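Ticket 549 -- Desk supplies sorting: bins migrate, labels unreadable, pens filed as pencils
Queue: Facilities / Shared Workrooms
Site: Hatau, second floor workroom
Priority: Low (raised to Normal, see log)
Status: Resolved, monitoring
Opened: May 3, 2018

Reported problem

Small supplies returned to the workroom table are not going back into the correct bins. Pens are found with pencils, erasers are found in the pen bin, and loose items are left on the wood next to the bins. Requester states this has been going on since the drawer units were removed and the clear bins were put out in their place. Requester asks for either the drawers back or larger labels.

Environment

Table: light wood, butcher-block top. Bins: clear plastic, open top, supplied by Fodstead, ordered as a carton. Labels: small white, printed on the Turunen label printer in the copy area, default font. Bins are not fastened to the table. Supplies in circulation: pencils, pens, erasers, one stapler. Restock is drawn from the Hukach cabinet in the hall.

Steps to reproduce

1. Sort all items into their labeled bins at the start of the day.
2. Use the table normally.
3. Check the bins at close.

Expected: one kind of item per bin, nothing loose.
Observed: mixed bins, two or more items loose, at least one bin no longer where it started.

Log

Entry 1. Checked the table at close. Confirmed as reported. The pen bin held a pen and an eraser. A pencil was lying across the top of another bin, not in it. Reset everything and left a note asking people to put items back by label.

Entry 2. Note had no effect. Removed the note.

Entry 3. First theory was label size. The labels are legible from directly over the bin and not from much farther away. Reprinted one label at double height as a test. The larger text ran off the end of the tape and the Turunen cut it short, leaving a label that read "PENC". Cause: tape width set to auto. Setting it manually fixes the cut, but the double-height label is then longer than the flat area on the front of the bin and the end curls up. Went back to the small size.

Entry 4. Second theory was label position. The original labels were stuck on the outside front wall. If a bin gets turned, the label faces the wall and the bin looks blank. Moved the labels to the inside floor of each bin, near the front edge, so they read from above no matter which way the bin is facing. Side effect: a full bin covers its own label. Workaround is to keep the fill level low. Excess stock goes back to the Hukach cabinet.

Entry 5. Checked fill levels. The pencil bin had been packed to the rim, and in that condition the label was of no use. Removed all but a few pencils. Same for the pens.

Entry 6. Bin position. The bins slide. The underside is smooth and the table top has been oiled, so a light push with a sleeve is enough to move one. When two bins drift together the items on the shared side end up in either one. Tried double-sided tape. It held for a day and then lifted, and left residue on the wood. Residue came off with a plastic scraper. Do not use tape on this table.

Entry 7. Tried a rubber shelf liner under the bins, cut to size. This works. The liner has to be smaller than the base of the bin or the edge catches dust and eraser crumbs.

Entry 8. Ran the sort again from a mixed state, with one or two items per bin, to see which items cause trouble. A yellow pencil and a red-orange eraser went to the two bins at the far side, a black pen to the center bin and a dark blue pen to the one at the lower left. The blue eraser, the orange pencil and the blue pencil were still on the wood at that point, as was the stapler.
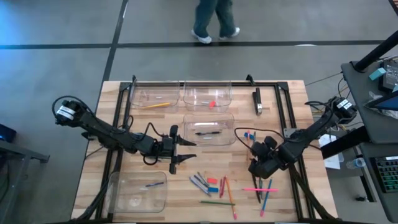

The stapler is a separate issue. It has no bin and was never assigned one. It is too long to lie flat in the Fodstead bins without leaning on the side wall, and with the stapler in it a bin has no room for anything else. Requester had been counting it as a misfiled item. It is not misfiled, it has no place to be filed. Proposed fix: give it a fixed spot on the open part of the table, marked with a label.

Entry 9. Color confusion. Several people had assumed the bins were sorted by color, blue with blue and so on, and were putting the blue eraser in with the blue pen. This accounts for most of the erasers found in the wrong bin. The labels name the kind of item and say nothing about color, but two pens in two different bins invites the wrong reading. Merged the pens into a single bin.

Entry 10. That frees one bin. Options considered: (a) remove it, (b) label it OTHER. Option (b) was tried at Hatau before, in the drawer units, and the OTHER drawer held everything within a week. Went with (a). The spare bin is in the Hukach cabinet, bottom shelf.

Entry 11. Requester asked whether the bins should be moved closer together to save space. Recommend against it. A hand's width between bins is enough to keep a dropped pencil from landing half in one and half in the other. The pencil bin can stay at the far edge of the table. Long items should be laid parallel to the long side of the bin. Laid the other way they rest on the rim and roll out.

Entry 12. Cost check before closing. New drawer units were quoted at 510, delivery extra. Shelf liner and label tape together are covered by the monthly supplies budget. Requester agrees that the drawers are not needed if the bins stay put.

Root cause

Three faults acting together. Bins free to slide on an oiled top. Labels on a face that was often turned away from the user. Pens split over two bins, which was read as sorting by color. The stapler was a fourth complaint with its own cause -- no assigned location.

Fix applied

Liner under each bin. Labels moved to the inside floor, near the front edge. One bin for pencils, one for erasers, one for pens. Fill level held low enough to read the label. Stapler spot labeled directly on the table, using removable tape stock and not the standard adhesive.

Known issues

Eraser crumbs collect over the label in the eraser bin. Wipe with a dry cloth. Do not use the solvent spray from the copy area, as it clouds the plastic.

Pencils sharpened very short will roll under the liner edge if dropped. No fix planned.

The part number for the liner is 197 in the supplies list. The list shows it under Kitchen and it has to be searched by number.

Follow-up

Requester reports one mixed bin in the week after the change, a pencil in with the pens. Corrected on the spot. Ticket stays in monitoring until the end of May and will close automatically if there are no further reports. If the bins start to slide again, reopen under this number and check the liner first.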